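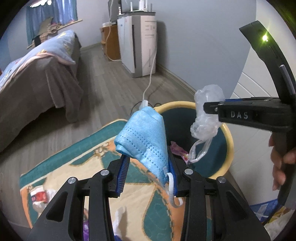
Face mask and clear plastic bag, over the teal wastebasket.

Notebooks > Interop > Voltia export

5th April, posted by the interop bench, Ondbridge

Second go at the Voltia export. The sales page says a customer can leave "at any time, with all data, in an open format." I wanted to see what that means once you push the button, before the Hakerstead office signs for another term on the strength of it.

Setup: test workspace on the paid plan, 39 channels, over 3,000 messages, a mix of threads, edits, reactions and attached files. Same workspace we seeded in January, left alone in between. Admin account, nothing clever.

Export started after coffee. The page says "a few minutes" and then shows a bar that does not seem tied to anything. It sat near the end for a long time. I reloaded once, which I shouldn't have done, so I can't say if the restart was my fault or theirs. Ran it again from scratch without touching it and got the file.

What came out: a zip of JSON. Fine, JSON is open in the sense that you can open it. But thread replies point to their parent by an internal ID, and in the public channels the parent messages don't carry that ID. In private channels they do. So the importer can rebuild private threads and gets a flat list for public ones. I find it hard to believe that is a design choice, and also hard to believe it has gone unnoticed.

Edits: only the last version is kept. Their help page calls this "full history." I have copied the wording into the shared folder in case it changes.

Files: links only, no files. The links expire after 8 hours. If you start an export at the end of the day and come back in the morning, you have a nice list of dead links. There is a setting called "include attachments." It was on. I turned it off and ran again out of spite – same links, same size of zip.

Rate limit on the file endpoint is 50 requests and then you wait. No mention of how long the wait is. I put a plain retry loop on it and it got through, slowly. A small firm without someone to write that loop is stuck, and I suspect they would just renew.

The Cáceres team say their export came through with files included. They are on the older contract, before the calendar and the video calls were folded into one price. I would like to see their zip before I believe it. If it's true, then the bundle made leaving harder, and that is worth writing down properly with both zips next to each other. If it's false, we have one ordinary bad export and should stop hinting at more in meetings.

Voltia support answered the ticket with a link to the page I had quoted in the ticket. Reopened.

To do:
– ask Cáceres for the zip, plus a screenshot of their plan page
– rerun with a non-admin owner account
– check if the parent IDs show up through the API when the export drops them
– fix the importer so it warns about orphan replies, at present it swallows them

Not changing the rating in the comparison sheet yet. It says "partial" and partial still looks generous to me, but the reload bothers me and I want one more clean run. Logs are in the usual place under voltia-export-2. The first set is the one with the reload in it, don't use it for timings.

Copyright Ondbridge. Contact the interop bench. Back to top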